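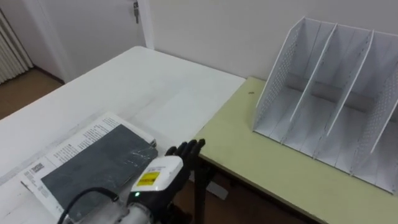
卓上ファイルスタンド「ペルタンス」(Peltance)は、机の上に出したままになりがちな冊子や書類を、立てて並べておくための収納用品です。製造元はジスティッツ(Jistitz)、色は白のみの取り扱いです。上側が開いた仕切り式で、側板には小さな丸い穴が並び、内側の仕切りは斜めに傾いています。白い机に開いて置いた冊子のように、読みかけのまま天板に広がっているものを、閉じてそのまま差し込めます。隣の黄緑色のテーブルに置いたときも本体の白はあまり主張せず、机の色がそろっていない部屋でも使いやすい色です。

商品の特長

仕切りが斜めになっているため、冊子は少し寄りかかった姿勢で収まります。まっすぐ立てるタイプのスタンドでは、薄い冊子が途中で折れて沈み込むことがありますが、本品では背を仕切りに預けるように入れると形が保たれやすくなります。表紙のやわらかい雑誌、学校や自治体の配布冊子、取扱説明書などの整理に向いています。

前側は低くなっていて、背表紙の下のほうまで見えます。背表紙のない中綴じの冊子は、綴じた側を手前に向けて入れると一冊ずつ引き出せます。見出しをつけたい場合は、市販のインデックスシールを仕切りの前縁に貼ってください。はがした跡が残ったときは、中性洗剤を薄めた水で拭くと落ちます。

側板の穴は通気のためのもので、フックやクリップを掛ける用途には対応していません。重いものを掛けると側板がたわみます。

サイズ違いについて

姉妹品の「ドダール」(Dodar)は、同じ形で仕切りの間隔を広く取った型です。厚い本を中心に入れる方はドダールをお選びください。ペルタンスにも厚手の本は入りますが、一つの区画に一冊で埋まることが多く、薄い書類と混ぜて使うと出し入れがしにくくなります。コピー用紙を束で保管する場合も、ドダールのほうが取り出しやすいです。

二つを横に並べると前縁の高さがそろいます。連結用の金具はありません。並べて使う場合は、底面に付属のすべり止めを貼ってから位置を決めてください。

仕様

品名:ペルタンス 卓上ファイルスタンド
品番:459
製造:ジスティッツ
色:白
材質:プラスチック
対応サイズ:A4冊子、A4クリアファイル
付属品:すべり止めシール、取扱説明書
組み立て:不要
保証:お届けから2年
最低注文数:法人のお客様は10個から

設置について

平らで水平な天板の上でお使いください。本体は軽いので、片側の区画にだけ重い本を入れると、引き出すときに一緒に動くことがあります。重いものは中央の区画に、薄いものは外側に入れると安定します。

机を二台並べている場合、天板の継ぎ目をまたいで置くのは避けてください。わずかな段差でも底面が浮き、がたつきの原因になります。どちらか一方の天板に全体を載せ、縁から少し内側に寄せて置きます。

すべり止めは、貼る前に天板のほこりを拭き取ってください。細かなごみが挟まっていると粘着が弱くなります。塗装した天板や、ワックスをかけた木の天板では、長く貼ったままにすると跡が残ることがあります。そのような机では、すべり止めを使わずに薄い布を敷いてください。

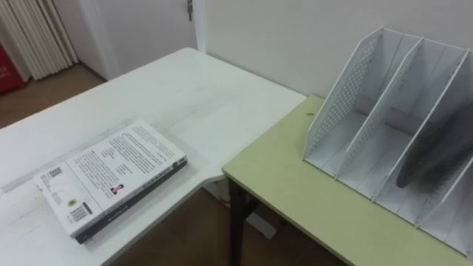 マンジュ・ミッタルさんからは、次のようなご感想をいただきました。二月に注文して、自宅の仕事机で使っている。雑誌と請求書の控えを分けるには十分だが、辞書のような厚い本を入れると区画が足りなくなり、結局そちらは本棚に戻した。入れるものが決まっているなら先に厚みを測ってから選んだほうがいい、とのことです。また、インデックスシールは幅の狭いものでないと仕切りからはみ出すそうです。

厚みの目安については、ご注文の前にお問い合わせいただければ、お手持ちの本の寸法をもとにペルタンスとドダールのどちらが合うかをお答えします。本の背の幅と、表紙の縦横をお知らせください。

お手入れ

ふだんは乾いた布で拭いてください。穴の内側にたまったほこりは、毛のやわらかいブラシで外側から払います。シンナー、ベンジン、研磨剤入りの洗剤は表面を傷めますので使わないでください。直射日光の当たる窓際では、白い樹脂が年数とともに黄みを帯びることがあります。使用上の問題はありませんが、色を保ちたい場合は置き場所を変えてください。

ご注文と配送

取り扱いは通販店「ラナ」(Rana)です。17時までのご注文は翌営業日に発送します。個人のお客様は1個からご注文いただけます。法人でご注文の場合は、備考欄に納品先の部署名と、搬入時に連絡のつく電話番号をご記入ください。納品書の宛名を変更する場合も備考欄で承ります。

返品は未使用品に限り、到着後10日以内にご連絡ください。すべり止めを貼った後の返品はお受けできません。破損があった場合は、外箱を捨てずに、破損した部分と箱の状態がわかる写真を添えてお知らせください。

ページ更新日:2018-03-27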